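Setting Up Hand-Held Grippers for Cloth Folding Runs
7 min read

This page covers assembly, calibration and recording for a pair of hand-held grippers used to collect folding demonstrations at home. It assumes the printed parts from the Pramard shared workshop files and a laptop running the Proko recorder. Parts lists are kept on a separate page.

Assembly

Print the fingers in a flexible filament and the finger mounts in a rigid one. Clean the holes before fitting any hardware. A burr of plastic inside a hole will tilt the finger, and the tilt shows up later as a closing gap on one side.

Seat each finger fully, then tighten the screws in alternation. Close the gripper by hand on a single sheet of printer paper and pull. The paper should resist along the full width of the fingertips. If it slides out at one corner, loosen the mount on that side, press the fingers together, and tighten again. Do not use thread locker until both grippers pass.

Label the left and right units before pairing them. Rawan Shboul's first batch of files had the two sides swapped in seven sessions, and all of them had to be renamed by hand.

Calibration

1. Place the printed target flat on a table under even light.
2. Start the recorder and select the right unit.
3. Move the gripper slowly over the target until the coverage bar is full.
4. Open and close the fingers fully, nine times, at a steady rate.
5. Save, then repeat with the left unit.

Reject any calibration made under a flickering lamp. Recalibrate after replacing a finger or reseating a lens.

Recording

Spread the garment out before starting. Sweaters are best begun with the sleeves: pinch near the cuff, lift just clear of the surface, and lay the sleeve across the body. Keep both grippers within view of the garment throughout. Move at half your normal folding speed.
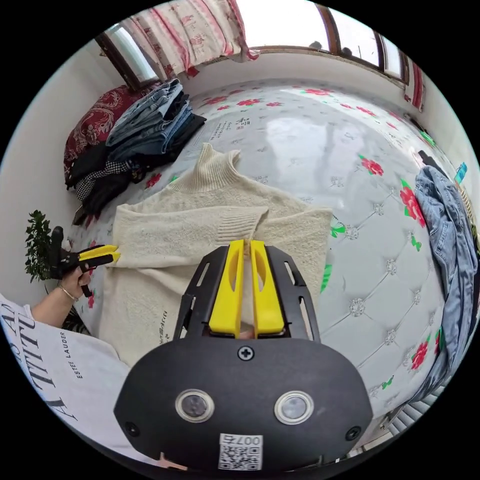

Can thick knits and thin shirts be recorded in the same session?
They can, provided each garment type is saved under its own task name. Mixed files train poorly, and splitting them afterward takes longer than recording them again.

For knits, close the fingers on a full fold of fabric. A shallow pinch catches only the surface loops and tends to slip during the lift. Release by opening fully before backing away, or the fingertip will drag the cuff out of place.

Stop the recording between garments. Man-lok Mak's export script treats each file as one demonstration and does not look for pauses. Target length is under a minute. The Peng training configuration expects 1,000 demonstrations per task, but a partial set is enough to check timing and sync.

Checking the files

Play back the first file of every session at full size. Look for dropped video, a stuck finger-width reading, or a clock offset between the two units. If the offset drifts, restart both grippers and pair them again, left unit first.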